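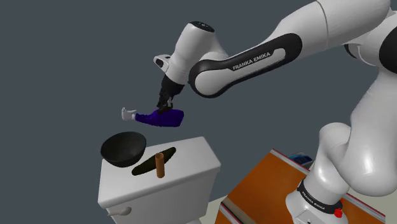 A robotic arm with a purple object in its gripper, computer rendering.

Let the Old Laptop Stay a While

My neighbor Jerome Quiambao bought his laptop the same spring I bought mine, and last Saturday he carried it over to my kitchen table looking as if he had come from a funeral. A little message had popped up telling him the machine was too old for the next update, and he wanted to know which new one to get. I poured him some coffee and asked what was wrong with it. Well, nothing was wrong with it! He writes letters on it, pays his bills, and looks at pictures of his grandchildren (there are a great many pictures), and it does all of that as nicely as ever.

I think we have gotten far too used to being told when we are finished with our own things. I like new gadgets as much as anybody, and I'll stand in a store poking at keyboards until my wife comes to fetch me, but a computer that still does its work deserves a few more years of security fixes, and the companies that sell them ought to say on the box how long those fixes will last.

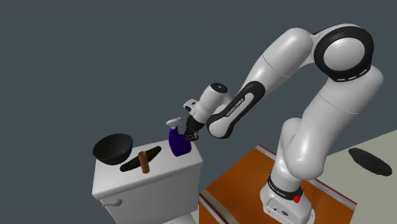
What I Would Ask For

A plain date, in print big enough to read without my glasses. Milk has one. I'd also like a battery I can change with an ordinary screwdriver, the way I could on the big gray brick I used for 20 years, bless it. Jerome took his laptop home again, and he is still thinking it over.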